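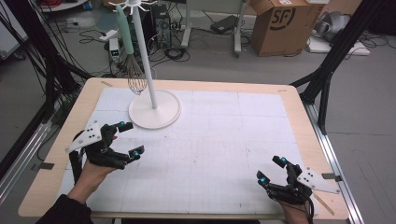 Handout 7: Good practice at the bench when demonstrating tasks by hand

Welcome back, everyone. Last week we talked about what a standard is and how it comes to be written, and I promised that this time we would get down to the bench itself and the ordinary habits that keep a demonstration session safe and its recordings worth having. Most of what follows comes from the house rules we use at Drandeo, which we have been scribbling on and arguing over for years, so please treat them as something you are allowed to question. Bring your questions to the seminar!

1. Before anyone puts on the grippers

Start with the table. If you are using gridded paper as the work surface, it must lie flat and be taped down at the edges, and the tape should be pressed with a thumb and checked again at each break. A sheet that creeps a few millimetres in the course of a morning will spoil the comparison between your first recording and your last, and you may not notice until you are sitting in front of the plots the following week, feeling rather cross with yourself (I speak from experience).

Next, look down. Cables on the floor behind the table are a nuisance, but cables where the operator stands are a hazard, and our rule is that the standing area is cleared before the session opens. Trailing leads from the grippers themselves should have enough slack for a full reach in any direction and should leave the hand on the side nearest the body.

Then check the objects. For the utensil stand task, the stand goes on its marked spot and the whisk hangs freely from one hook, with the handle at the top. Give the stand a gentle nudge. If it rocks, change it for another one and write that down.

2. Fitting and wearing

Straps should be snug over the back of the hand without pinching. You ought to be able to spread your fingers and make a loose fist. Long sleeves are fine provided that they stay behind the strap – a cuff that slides forward can catch in a joint or cover a marker. Rings and watches come off and go in the tray.

The dotted plates and the coloured fingertip markers deserve a little kindness. Please don't pick the grippers up by the plates. Wipe the markers with a dry cloth and never with solvent, and if a plate feels loose, stop and tell the session lead.

3. During the session

Both hands begin low on the table, one on each side, and come back there after every attempt. Move at the pace you would use in your own kitchen. People new to this tend to go terribly slowly and carefully, which is kind of them, but the result looks like nobody's cooking.

A failed grasp is kept and labelled as failed. We had a long debate about this in the Wurkarport group, and I am still firmly on the side of keeping them. Deleting the clumsy ones gives a flattering picture of the task and leaves the next person to find the difficult bits all over again.

No operator records for more than 31 minutes without a rest, and no one does more than 78 attempts in a day. Tired wrists come on quietly, so the session lead watches the clock and the operator doesn't have to.

4. Afterwards

Fill in the log while you are still standing there: the task, the objects, the hook used, anything dropped, and any change to the table.

For next time, please read the Gustberg notes on hand-worn equipment and write 300 words on one rule above that you would change. Hand them in before we start.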